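# tostilex-fold

Cloth folding and basket sorting with two small arms, recorded in my corner of the Burneck shared workshop. This README covers what's in the data, how the bench is put together and which bits of it I'd trust. If you just want to load episodes, skip down to "Getting the files," but please read the part about the wrist views first, it'll save you an evening.

## What this is

I started Tostilex because I wanted a pair of arms that could deal with the pile of cloth on my own table, and I didn't want to pay for anything bigger than what fits on a workbench. So it's two arms on one rail, a leader pair I move by hand, and a pile of Python that has been rewritten more often than I'd like to admit (the git history is all there if you enjoy that kind of thing!).

There are 37 sessions in this release. A session is one sitting, with the cameras left alone from start to finish, and each one is split into episodes. Episodes are short. Most of them are one fold, or one item moved, or me trying to get one edge of a cloth up off the table and giving up.

The tasks, more or less:

- `fold_flat` – a cloth starts flat on the table and gets folded
- `pick_edge` – grab a doubled edge and lift, nothing else
- `to_basket` – put a folded item in the green basket
- `tidy` – anything goes, no fixed goal, I just cleaned up

I'd treat `tidy` as a bonus. The labels on it are thin and the episodes wander all over the place.

## The bench

Both arms bolt to black mounting plates on an aluminum rail along the near side of the table. I went back and forth on the spacing for most of November. Too close and the elbows knock into each other when both grippers go for the same cloth, too far and neither arm can reach the middle with any strength left. Where they are now is a compromise and I've stopped touching it. The frame is aluminum profile too, and the walls inside it are covered in a pink printed background – spots and hearts – that I picked because it was the roll I had. I like it, so it's staying.

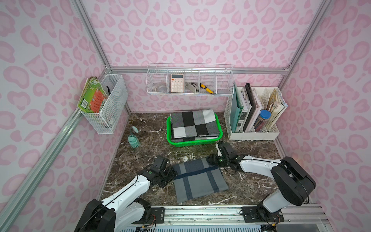
Cable routing is the part I redid the most. My first version had the wrist cable pulled tight along the forearm, and every time the wrist rolled all the way over, the connector backed out a little and the motor dropped off the bus in the middle of an episode. Leave yourself a loop! It looks messier and it works so much better. If you build one of these, roll each wrist to both ends of its travel by hand, with the power off, before you tie anything down.

Other things I learned by doing them wrong first:

- Tighten the plate bolts again after the first hour of running. Mine had crept enough to throw off the calibration.
- Calibrate after the motors have warmed up. I give it 14 minutes with the arms just waving around, then zero them.
- Power each arm from its own supply. Sharing one was fine until both arms lifted at once.
- Put the stuff you don't want to hit at the back. I keep my files, books and papers inside the frame (it's a workshop, shelf space is precious) and the joint limits in `config/limits.yaml` are set so the arms stay off them. If your frame is smaller than mine, change those numbers before you run a single thing.

## Cameras

Each episode has a fixed view plus a wrist view for each arm. The streams are saved separately and lined up by timestamp afterward. The wrist cameras drift a hair behind the fixed one, so `align.py` shifts them, and the shift it used is written to the episode metadata in case you want to undo it.

The fixed view is the easy one. It takes in both arms and the table between them, and if you're only training something coarse, like which item to go for next, you could use it alone and be happy. The wrist views are where the interesting stuff is and also where all the trouble is. Fuzzy fabric close to the lens goes soft, and the table has a busy marbled pattern that my first edge detector absolutely loved. It found edges everywhere. It found edges in the veins, it found edges in the reflections, and it was very confident about every one of them. 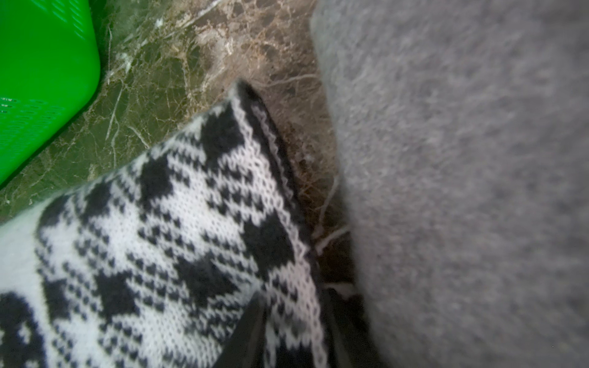

For `pick_edge` I ended up throwing out the edge detector and labeling by hand. I mark the video frame where the fingers start to close and the one where they stop, and I write down whether I'd meant to take one layer or two. That last field is called `layers_intended` and it's exactly that, my intention. What the gripper got is in `layers_result`, and plenty of those say `unsure`. Please don't treat `unsure` as zero. I did that in a script once and spent a whole weekend wondering why my numbers had gotten worse.

Knits are harder than wovens, by the way. They stretch before they lift, so the motor current climbs slowly and there's no clean moment where you can say the grab has happened. Lint is the other one. I don't clean the table between episodes, so expect fluff.

## Getting the files

Each session is a folder with the video, a table of joint positions and a small JSON file. Nearly 1,000 episodes in all, so grab one session first and make sure your loader likes it:

 python fetch.py --session 9
 python view.py --session 9 --episode 0

Session 9 is a good one to start on. It's short and both arms behave themselves.

## Known problems

The left gripper had a worn gear for the earliest sessions and closes late. Those are flagged `left_slow`. A few `to_basket` episodes stop before the arms are back home, usually when I hit the wrong pedal. And the overhead light in the workshop is on a timer, so late sessions get darker partway through.

## License and thanks

Use it for whatever you like, just link back here. The gripper fingers are a remix of the Blöndal finger with a flatter face, and the files for those are in `hardware/fingers`. If you print them, go slow on the first layer.

Bug reports are very welcome, and so are pictures of your own build.

Related projects

tostilex-leader: hand-moved leader arms, parts list and wiring
tostilex-limits: joint limit editor
Staren bus tools: motor scan and ID setter
Blöndal finger, flat remix
Burneck workshop bench notes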